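Verkell Slow Bowl for Dogs, Medium

Price: $25
Ships in 9 days
Color: gray

Verkell says this bowl makes a fast eater slow down, settles the stomach and "brings calm to the whole home." We stock it for the first claim. The second may hold for some dogs. Ask your vet before you buy any bowl for a stomach problem. As for the third, we have met dogs, and we doubt it.

The ridges are tall and set close together, so kibble has to be nosed out a few pieces at a time. Tharun Gounder in our store tried it with his beagle, Cunico. Dinner went from one minute to nearly six in the first week. By the third week Cunico had learned to flip the bowl, and dinner was back to two.
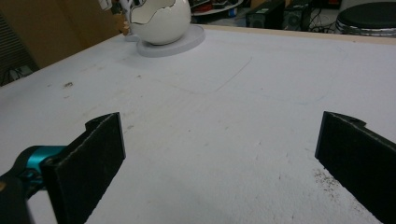
The maker's answer is the rubber ring on the base, sold separately for $14. We think it should come in the box. It does grip well on tile, less so on carpet.

Verkell also prints "1,000 happy pups" on the label. We asked how they were counted and got a coupon.

Fits: dogs with a medium or long snout. Skip it for pugs and other flat-faced breeds.
Cleaning: top rack of the dishwasher. Wet food sticks in the corners, so keep a brush handy.
Returns: unused bowls only.

Customer review, Floarea Ene: "Works. My spaniel hates it. Three stars from me, none from her."

Add to cart | Ask a question | See all bowls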